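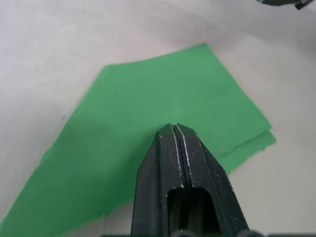 Re: [cell-users] Right arm closed early, left arm did not stop

Sorry for the slow answer, was at the bench most of the day. Short version: it's not the cloth. Keep the speed cap on until I post again.

Earlier message, April 2, 2024:

> Folding job on the Clasance cell faulted again at cycle 329. Right
> gripper closed before the arm was done coming down, so it closed on
> air. Left arm went on with its half of the fold anyway. No alarm on
> the Titemau panel, just a line in the log. I hit the e-stop. Nothing
> bent that I can find. Is this the green cloth being too thin? Should
> we go back to the heavy ones?
>
> Telirley site

No, leave the cloth alone. Went thru your log and ours. The close command goes out on a timer, 600 ms after the arm starts down. Fine at full speed. At reduced speed the arm is still on its way and the fingers shut too soon. You had the cap at 9 percent, we had it at 100 when we signed off the job. So we never saw it.

Second problem is the one I care about. A missed grip on one side is suposed to hold both arms. It only writes to the log. The hold got left out when we merged the Fitzgerald branch in September. My fault, I did the merge.
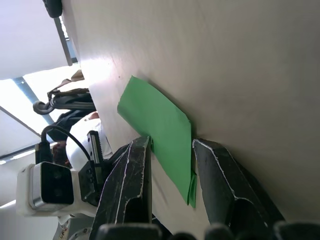
Fingers either side of the green piece, other arm's camera at left.

What to do for now:

- no unattended runs, either cell
- one person on the e-stop the whole time, hands out of the area between the arms
- don't raise the speed to get around the timer. I know it works. Still no
- after any missed grip, stop and home both arms before you touch the work
- send me the full log, not just the last lines

Fix is to close on position and drop the timer. Written, not tested. The hold goes back in the same update and I want to see it trip on purpose, both sides, before anybody else loads it.

Also check finger wear while you are stopped. Don't think it's related but I'd like to rule it out. If the pads look bad write back on this thread, please don't start a new one.

Telirley folks, can you tell me which version is on the Titemau panel? Bottom of the settings page. Need that before I send anything.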